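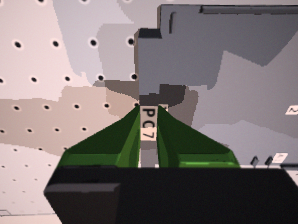

Jury duty, day one. Briramley county courthouse, 8 am, no coffee past security. I was number 453 and they'd called up to 98 before lunch so I mostly read my book.

The clerk who ran the room, Inese Rätsep, was great. Dry as toast. She told us parking gets validated but only at the Akness garage — guess who parked at the other one. $15 gone.

Then a whole group of us got sent up to the third floor for a civil thing. Fence dispute, I think? The judge spoke so quietly that the back row kept saying "what."

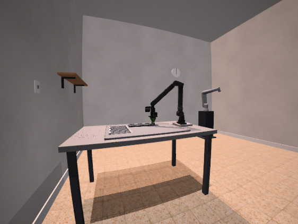
*Table with a board on top.*

Anyway. The questioning took forever. One lawyer, Fotini Fragkou, asked every single one of us if we'd ever argued with a neighbor. Everybody has! A guy two seats down went on about a hedge for so long the judge had to stop him. He was excused, lucky or not depending how you see it.

I made it to the last round and then
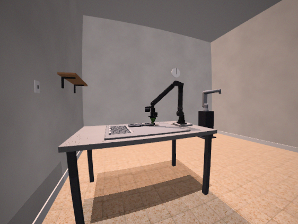 they settled. In the hallway. Four hours of sitting and we all got thanked and sent back downstairs to hand in our badges.

Not even mad tbh. I wanted to see how it came out, thats all. Still have to call the recording tonight after 5 to see if they want me back tommorow. Will update if so.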